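Home Explore Notifications Lists Profile

Hui-mei Kwan
Thread

Right, gripper thread. I've had the Someo and the Pichon on the bench in Lellbridge since January and people keep asking which one I'd keep. I love both of them for completely different reasons, so get a cup of tea.

The job is Go. Pick a stone out of a bowl, put it on an intersection, don't knock its neighbours. It sounds like a toy problem and then you try it with a thing that's flat, smooth and lying under six of its friends.

One arm either side of the board, a gripper each. Someo works the white side, Pichon works the black side. Both arms are on the same Astotska controller, so any difference in how they move is down to me and my settings.

Someo first, parked over a corner of the board before a white run. Full 19 by 19 board, no stones on yet. I check the corners before anything else – if the corners are right the middle usually follows.

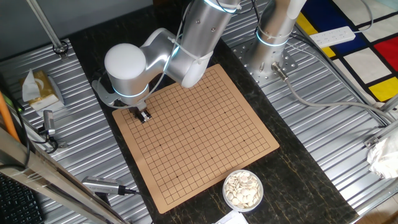

Cheuk-hei Lu: do you home the fingers before every pick or just once at the start? Mine drifts if I leave it all afternoon and I end up squeezing things harder than I meant to.

Every pick for me! It costs a little time but the opening is so much more repeatable. I did try once per game and by the evening it was closing on thin air next to the stone. Might well be my wiring, I'm not blaming the gripper.

What I like about the Someo is how politely it closes. You give it a width and a force and it eases in. Stones at the top of the pile come away without everything underneath shuffling about.

What I like less: it gets stuck for ideas at the rim. If a stone is leaning on the side of the bowl, one finger wants to be exactly where the bowl is. I've started nudging those back to the middle with closed fingers, and I'm far too pleased with how well that works.

Numbers for the people who like numbers. First proper run with the Someo was 206 picks and 13 of them failed. Nearly all of the 13 were rim stones. I'd have taken that happily after the first week, when I was cheering out loud for one in a row.

Placement is the bit I worried about for no reason. It lands within 2 mm of the intersection, and you can see it correcting itself on the way down. I keep watching it when I'm meant to be writing the logs up.

White stones in the tub, dark table, cameras over on the left. If every job had contrast like that I'd have much less to post about.

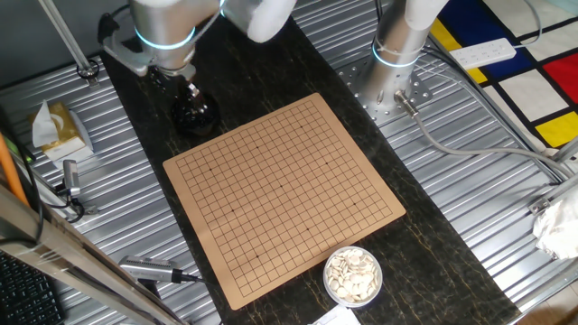
CAMERAS

I've got two little silver ones on the tissue box side, and I've moved them more often than I've moved anything else on this bench. Low and close gives you lovely stone edges. Low and close also gives you a lovely view of a gripper blocking the stone.

Where I've ended up: look first, then move. Arm hangs back, camera takes its picture, arm goes in on what it saw. Slower than tracking all the way down, but so much easier to debug, because you can open the picture afterwards and see what it was thinking.

Jui-lin Hsueh told me ages ago to calibrate using the star points instead of a printed target, and I ignored it because I'd already printed the target. Well. Star points are great. They're on the board anyway, they're easy to find, and if the board gets bumped you can find it again without stopping to fetch anything.

Exposure is the one I'd warn you about. Leave it on auto and a glowing ring on an arm joint wandering into view will drag everything else darker. Lock it. Lock the white balance as well while you're in the menu.

Now the Pichon, which is the one I was rooting for when it arrived. Stubby, black, quick as anything. It has a small blue light up by the wrist that I've become weirdly fond of.

It has the harder side, too. Black stones in a black pot on a black table with gold veins running through it, and a shine on the surface next to the board. When the arm goes in, the little highlights on the stones are what the camera has to work with, and to be fair to it, that's more than I expected.

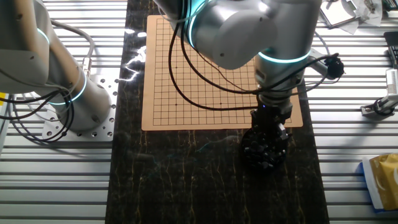
Would a suction cup be easier for flat stones?

For the picking, very likely, but you'd need an air line and a clean seal every time, and I wanted to use the same tool for nudging stones about and tidying the bowl. Fingers do all of that.

Back to the Pichon. The speed is real. Open, close, gone. On the white side I can follow each pick and on the black side I sometimes have to check the log to see if it took one.

The catch is that it's less fussy about how it closes, so it's happy to grab two stones together. It can't tell, it just feels something solid and off it goes, very proud of itself.

Fix so far: check the finger width after closing. Wider than one stone means drop it back and try again. That's a handful of lines on the Astotska and it made a bigger difference than a fortnight of fiddling with force.

Mei-kuen Wei suggested a shallower pot for the black stones and I think she's right, fewer layers to dig through. I haven't got round to it. I did go looking in the kitchen cupboard and came back with biscuits.

Cables! I can't do a gripper thread without cables. The black ones on the Pichon arm swing in a big loop right across the left of the board, and from some camera positions they sit on top of exactly the grid lines I'm trying to find. The arm itself hides part of the right.

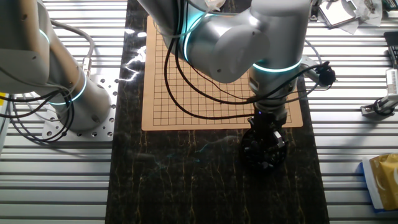 So the routing is next on my list. I want the slack held further up the arm, with enough left at the wrist that a full turn doesn't tug on it. I had it too tight once and the wrist fault at the end of every rotation took me an entire evening to understand.

If you're setting up something similar, turn the wrist all the way both ways by hand before you tie anything down. Then do it again after.

Controller notes, since Chak-lun Liao asked. I went with the Astotska so both arms could share one clock and one set of keep-out zones. The zones are boxes. I'd love them to be something rounder, as there's a lot of perfectly good air between the arms that neither of them is allowed into.

It does mean they take turns over the board like people at a buffet. Fine for Go, they'd be taking turns anyway!

So which would I keep? For stones in a bowl, today, the Someo, for the gentle close. If I sort the double grabs the Pichon might overtake it, purely because it gets through a pile so fast. Ask me again after the long run.

The long run is 2000 picks each, same pot shape on both sides, locked exposure, no nudging by me. I'm itching to start it. Cables first.

I'll post the failures as well as the totals. The failures are where all my favourite clips come from.

More from Hui-mei Kwan
Moving the Astotska keep-out zones without losing your place
Finger pads for the Someo: what I tried and what peeled off
Finding a Go board when someone has bumped the table
Pichon first impressions, mostly shouting

Contact | © Hui-mei Kwan, Lellbridge | Back to top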